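Cleaning robots: hold the check

The Gonanlow quote for a washroom robot came back in September, and Ekrem Kahraman wants it in next year's budget. I'd rather see it wait. The price covers 2 units and 13 site visits. It doesn't cover the hours somebody spends moving things out of the way first.
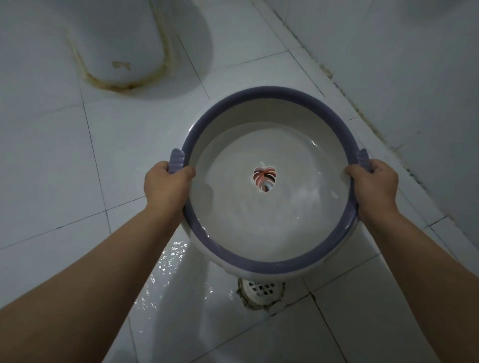 Ask any vendor how the machine does on a wet floor with a drain in the middle, and you get a video of a hallway. Tanguy sent us a brochure with 54 pages and the word "bathroom" on one of them.

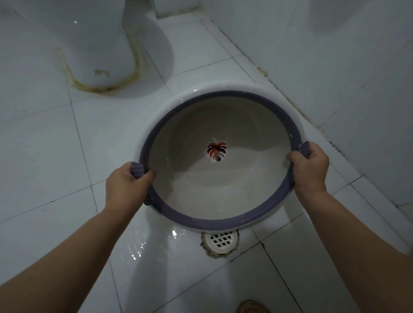
Basin in both hands, over the floor drain.

Solange Sabatier has asked Prukerska for a trial in a real washroom, grime and all, with our own staff watching. No answer so far. My advice is to set aside money for the trial and leave the purchase line blank.

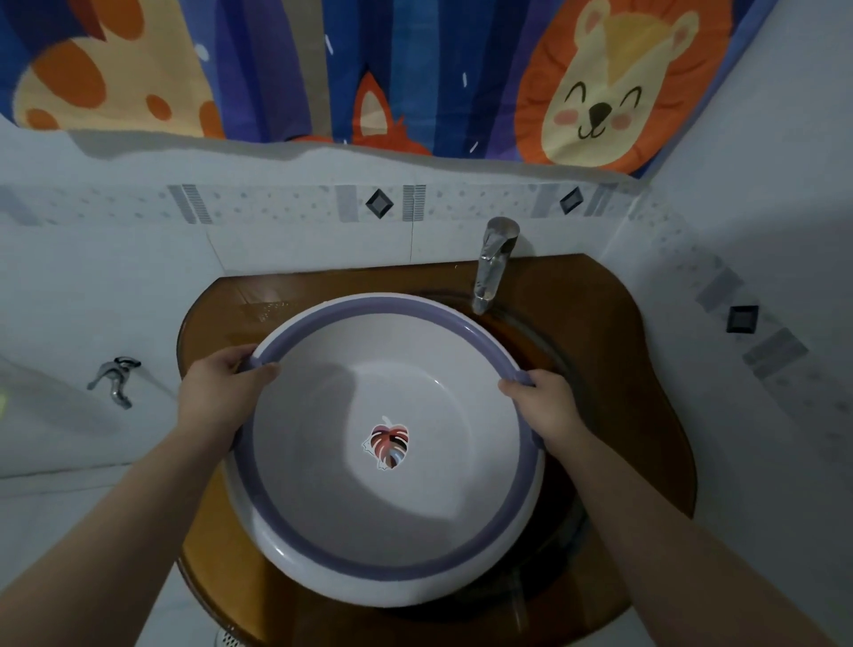
2 min read

If a trial does happen, have them show lifting, carrying and working at a sink as well as mopping. Get the service contract in writing before you talk price. Questions go to Ekrem by 15 December 2021.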